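The Bars Between Us and the Street

Every apartment has one item its owner has stopped seeing. In Edmund Żak's place in Osivham it is the ironwork: a grille at the window, a railing around the balcony, both black, both last given serious thought by whoever painted them.

Żak writes manuals for a living and has read 144 pages of advice on rust, most of it contradictory. His own method is cruder. Each March he takes hold of a bar and pulls.

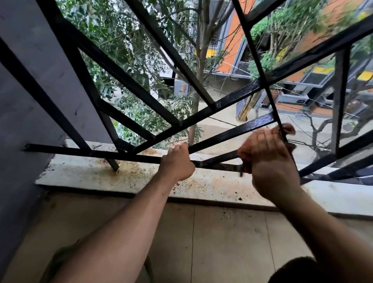 Hands on the window grille, with rust stains marking the concrete ledge.

The fan pattern was fashionable once, he tells me, and is a misery to sand. Every joint is a small shelf for grime. A firm called Boersma quoted him 2,000 to replace the lot – a sum he repeats slowly, in case I missed it.

So he maintains. The railing gets its turn after the window, and it is the more sociable job, conducted several floors above the neighbors' opinions. 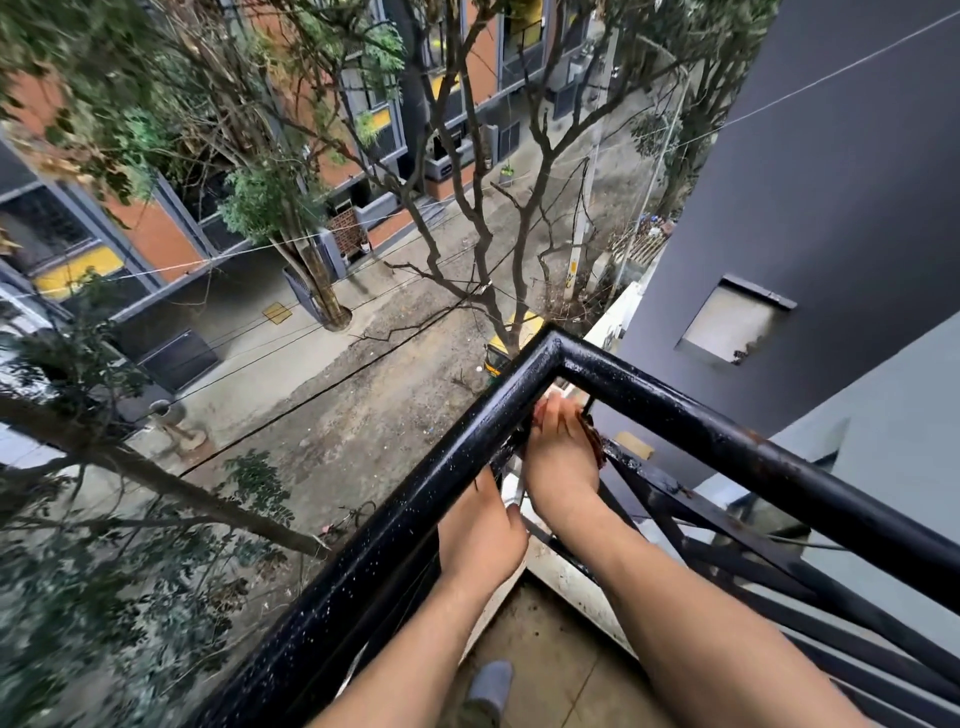 Rust, Żak maintains, begins wherever you last said it would be fine. He keeps a wire brush, a can of black gloss and a list with 10 entries, two of them crossed out. The balcony tiles are on it too, near the bottom, in smaller handwriting.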